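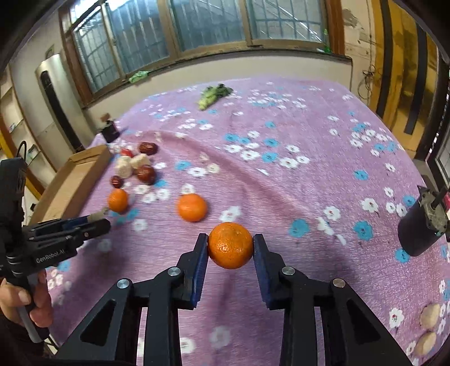
12/24/19. Sorting day again, and I got through more than I thought I would. The target for the food set is 90 good takes per item before we move to the next one, and the mandarins are the item we are on. I like them as a training object. They are small enough to fit between the blue pads with room to spare on the approach, and the peel has those little dimples and the shine on it, so every one looks slightly different close up. Fadime Dönmez says the model at Osico had trouble with anything shiny in the September batch, so shine is good for us. I kept the flowered purple cloth. The first plan was a plain gray sheet, but we have enough plain gray from Wemham, and I want the learner to see a busy background from the start.

The rules for a take, as they stand today, because I keep having to look them up and they should be in here:

Start with the jaws open and nothing between them. Come in slowly. Close until the pads touch both sides, then stop squeezing. Lift, carry, set down, open, back away. The recording ends when the jaws are clear of the fruit. If I bump something else on the way, the take still counts, but it gets tagged "contact" so Do-yoon can pull it out later if he wants to. If I drop the fruit, it also counts, with the tag "drop." I used to throw the drops away. Do-yoon Yeo asked me to stop doing that last month, because the learner needs to see what a bad grip looks like before it can steer around one. I have a folder of 28 drops now. Some are from me being tired and some are from me gripping too far toward the stem end.

Two-handed takes are harder. My left hand is slower than my right and it shows in the data. Fadime plotted the speeds and the left side has a little pause before every close. She thinks the learner will copy the pause. My view is that a pause does no harm and might even help, but she wants a second person to record part of the set so that my habits don't get baked in. She is right about that. I asked if she meant herself and she said she would think about it after the holiday.
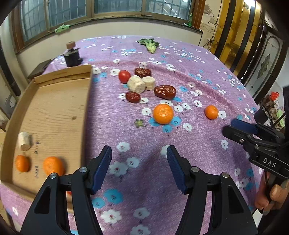

The other thing to decide is how much to move between takes. The instruction sheet from Gil says to change the layout every 10 takes. I have been doing it more often than that, mostly because I get bored, but also because I could tell by the third or fourth take that my hand already knew where to go. If I can do it without looking, then the learner is probably getting the same path over and over. So now I shift at least one thing every time and do the full change when the sheet says to. It adds a few seconds per take. Over a whole afternoon that is a real cost and I will have to tell Floturby, who are paying by the hour.

Jujubes were tried for a short while and put aside. They are light, and they roll when the pad touches the wrong spot. The wrinkled skin gives a decent grip if you come at it across the long side. End to end it slips. I wrote that down for the labeling notes under "approach angle." I think they deserve their own session with a slower close. Same for the leafy greens, which bend, and I don't know yet what we would call a correct grip on a thing that bends. Do-yoon has an opinion on it but it was too long to type on his phone.

Tags were a mess in the first hour. I had "set down" and "place" both in the list and used them for the same thing, so I went back and fixed all of them to "place." Must take "set down" off the menu so it can't happen again. Also need to ask Osico whether they want left and right files joined before upload or kept separate. Last time I joined them and they split them again.

Total at the end of the day: 90 mandarin takes marked good, over half of them one-handed. That meets the target for the item, though I would like more from the left before I call it closed. My wrist is sore along the outside, the same place as last time. I should put the chair a bit higher, or stand.

Copied everything to both drives. Checked the first and last file on each and they open. Peeled one of the mandarins that had been through the most takes and ate it. It was a bit bruised on one side but fine.

No recording tomorrow. Potatoes are next.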